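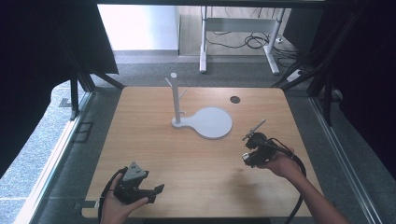
Craig Cairns asked at the end of the last session whether the hand-held grippers need the same care as the grippers fitted to an arm. They do, and the cable on each one needs more. A hand bends it in ways that an arm does not.

Unit 6. Daily Care of the Hand-Held Grippers, Fellby Cell

Before work begins

Switch off power to the cell. Hold one gripper in each hand over the table and turn it slowly. Check the jaws for chips and the body for loose screws. Follow the cable back from the gripper and feel for flat spots or sharp bends. A cable that has stiffened is replaced and never taped.

Open and close the jaws 11 times by hand. The motion should be even from end to end. Grit is removed with a dry brush — no oil on the jaw faces.

Zero check

Restore power, close the jaws fully, and read the opening value on the Primeo screen. Repeat with the jaws fully open. Closed should read 0 and open should read 550. If either reading is off by more than six, run the zero routine again before recording any work.

Log

Enter both readings and your initials. Cables are changed after 100 hours of use, whatever their condition. Spare cables are in the Tjoa cabinet, second drawer. Faults go to Yusri Majimbun before the gripper is used again.

Reading for Unit 7: cell frame and table leveling.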